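*Club handbook, section 5. Revised May 7, 2019, after the old version was found to contain instructions for a gripper we no longer own.*

## 5. Setting up the peg task in Tronano

Everyone in the club starts on the peg task, including people who have already told us they'd prefer to start on something harder. You get two arms, one table, one box, one block with a hole in it, and one peg. The peg goes in the hole. Members have been known to spend most of a term on this.

All of it happens in the simulator. You can't break anything, although you can make it look very silly.

### 5.1 Before you start

You'll need:

- a club login for the Coris machine (ask Ebbe Fagerlund, and be patient)
- Tronano, already installed on that machine; please don't install it again
- your own copy of the `peg_start` folder
- a mouse with a working scroll wheel

> **Note:** Make your own copy. The folder called `peg_start_FINAL_use_this` is not final and you should not use it.

### 5.2 Loading the table

1. Log in and open Tronano. The grey window stays grey for a while. Leave it alone.
2. Choose **File > Open** and pick the world file in your copy of the folder.
3. Press **Reset** once. Pressing it repeatedly puts every reset in a queue, and you will sit through all of them.
4. Set the camera to **Overhead left**. It's the best view for seeing down into the box.
5. Check that the block is flat on the bottom of the box with its hole facing up, and that the peg is on the table outside the box.

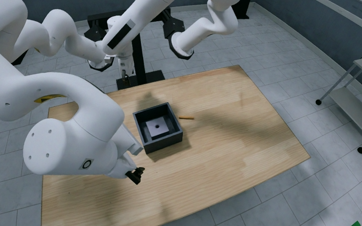
*Figure 5-1. Block in the box, peg lying on the table, nearer gripper off to the side of the box.*

6. If the block is on its edge, or has left the building, go back to step 3.
7. Save the layout under your own name before you touch either arm.

> **Caution:** The **Randomize** button sits right beside **Save**. It moves the peg and the box to new spots without asking. Later on you'll want this. On your first day you won't.

### 5.3 Picking up the peg

Use one arm only. Two arms at once is section 9, and there's a reason it's four sections away.

1. Click the arm you want in the side panel. Its name goes bold. If both names go bold, click on empty floor and try again.
2. Set the speed to 2. The slider runs a good deal higher, and you can explore that on your own time.
3. Bring the open gripper over the middle of the peg, with the fingers on either side of it.
4. Lower the gripper in small steps. Stop before the fingers reach the wood.
5. Close the fingers and wait for the contact light in the side panel.
6. Lift straight up, then turn the wrist until the peg is vertical.

> **Note:** If the peg shoots across the room, you closed the fingers while they were partly inside the table. The simulator takes this personally. Reset and start from step 1.

### 5.4 Lining up over the box

Switch the camera to **Room** for this part. The overhead view flatters everybody, and a peg that seems perfectly placed from up there can be well short of the box.
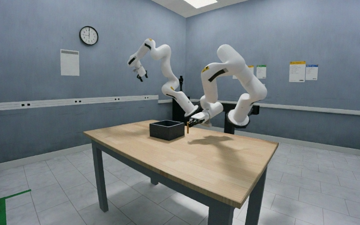

Most first attempts go wrong in the sideways move, when the driver has the peg upright and feels that the hard bit is over. Check your height before going anywhere. With the peg hanging just above the tabletop, right next to the box wall, moving straight across will only ram the wall, so go up first and over second. Leave the other arm where it is while you do this. If you've bumped its controls by accident, use **Undo move** and pretend it was the network.

1. Raise the peg until its lower end is clearly above the rim.
2. Move across until it's over the hole. Switch back to **Overhead left** to check.
3. Lower slowly. If the contact light flickers, stop, back up a little and shift sideways by the smallest step.
4. Once the peg is seated, open the fingers and raise the arm clear.
5. Press **Log run**.

> **Caution:** Don't open the fingers to "see if it drops in." The log will record it as a drop, and your name goes on the Bakke sheet, where it stays until somebody does something worse.

### 5.5 Saving your runs

Tronano keeps the last 1,000 runs on the machine and then quietly eats the oldest. Copy anything you care about to the Astard drive before you log out. Put your name in the file name. We have plenty of files called `test`, and all their owners are certain theirs was the good one.

If the copy fails, check that the drive is mounted, then check that you're logged in as yourself. Lost logins go to Ebbe, in writing, with your student number.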